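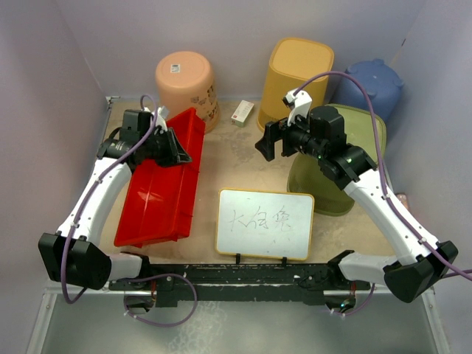
*The two-arm cell at Arain's lab in Trurkidham, with the tray, the bins and the small whiteboard.*

I spent a morning at Arain's open day in Trurkidham, mostly at the bench where they test their planning software. Jozefína Kuruc ran the session and took questions as she went.

The planner handles both arms as one system. Before each move it checks the arms against each other and against the walls, which matters in a cell this small. Replanning runs in a separate process, so a slow plan doesn't hold up the control loop. That loop runs at 500 Hz.

Cables came up early. The planner has no model of them - it just keeps the wrist joints inside a tighter range than the hardware allows. Kuruc said the limits were set by hand and are due for another look.

Perception is the weaker part. A basket on its side gives a poor grasp estimate, and containers standing close together sometimes get merged into one object. They keep a regression set of 525 saved layouts and replay it after every merge to the main branch. The last full replay took roughly 73 minutes.

The log viewer was the tool I liked best. It lines up the planned path with joint readings on one timeline, and you can jump straight to any rejected plan. Bikley has a similar viewer, but without the rejected plans.

The next visit is Zikville, later in December.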